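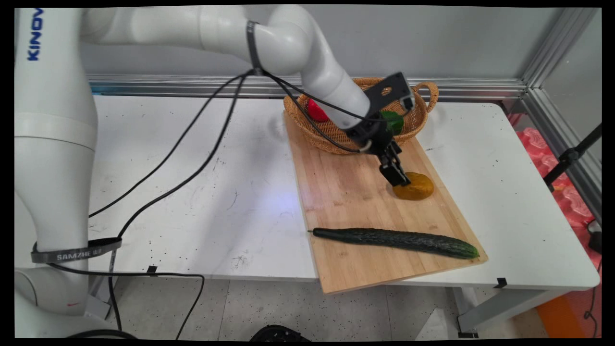
Home
Archive
Kitchen
Workshop
Contact

Boards, baskets and where the vegetables go

2021-01-12
4 min read

I changed the prep area in November and have used it long enough now to write down what works. The old arrangement was a glass board, a plastic colander and a drawer that held both badly. The glass board took the edge off a knife in a week. The colander had feet of three different heights, two of them original.

The replacement is a bamboo cutting board and a wicker basket with a handle. The board came from Plundden and the basket from a shop called Bosteo, which sells mostly garden furniture and keeps the small items at the back.

Bamboo is a grass, and a board made from it is a set of narrow strips glued side by side. The glue lines are the weak point. Left standing in water the strips swell at different rates and the board cups. Mine gets a wipe with a damp cloth, then a dry one, and it stands on its long edge until the next morning. I oil it when a drop of water stops beading on the surface. Kauko Kokkonen, who had the same board before I did, put his through a dishwasher and now has a shallow bowl.

It is harder on knives than beech and much kinder than glass. I sharpen on a 1000 grit stone and have gone from weekly to monthly. I cut mostly vegetables, so treat that as a best case.

The board weighs 907 g on the kitchen scale. I would have preferred heavier. A light board moves when you push down on anything round, and a damp tea towel underneath cures it completely. Rubber feet are sold for the purpose and I tried a set. They lift the board by a few millimetres, leave a gap that collects onion skin, and stop you using the other face.

The basket is the part I was unsure of. Wicker cannot be scrubbed properly and I assumed it would be full of grit by the end of the first week. The fix was to change the order of work. Everything is washed in the sink, drained on a rack, dried with a cloth and only then put in the basket. The basket is for holding things between the rack and the knife, and nothing with soil on it goes in. Potatoes and leeks have their own box by the back door.

Peppers do well in it. They are hollow, they roll, and on a bare worktop they end up against the wall or on the floor. Cucumbers I leave out, as anything longer than the basket leans on the handle and tips it. A long cucumber laid diagonally on the board stays put, particularly the bumpy-skinned sort. The smooth supermarket ones want a slice taken off one side first to make a flat.

For squash I have settled on the following. Cut it in half, scoop, put the flat side down, then slice. Filippos Raptis peels his whole before cutting and I have watched him do it twice with some concern. A peeled squash is slippery, and I would sooner take the skin off in strips once it is in pieces.

Order of cutting, for a pan of mixed vegetables:

Cucumber first if there is a salad, then into a bowl and off the board.
Peppers next, skin side down. The knife goes through the inner face more easily.
Squash after that.
Onion and garlic last, always. Bamboo holds the smell of garlic through one wash and sometimes two.

Lemon juice and coarse salt will shift the smell if you get the order wrong. Leave it for ten minutes, rub with the cut half of the lemon, rinse and dry. It lightens the board slightly – mine has a pale patch at one corner where I was too generous.

White worktops are a separate matter. Every knock leaves a dark speck and most of the specks are not dirt. They are metal, from pan bases, and a paste of bicarbonate of soda takes off perhaps half. I tried a cream cleaner by Mandagi which did no better and left a dull area the size of a saucer. The deeper scuffs I have stopped treating. A board kept near the front edge covers the worst-used part anyway, though I pull it back a few centimetres before cutting so that the near side is fully supported.

Two things are outstanding. The first is storage for the board, which lives behind the bread bin and falls over when the bread bin is opened. Desemside make a slotted rack that would take it, but the slot is listed at 200 mm deep and I want to measure the gap under the shelf before ordering. The second is the basket lining. A plain cotton cloth works and can be boiled. I have cut one from an old pillowcase, not yet hemmed, and it frays into the peppers.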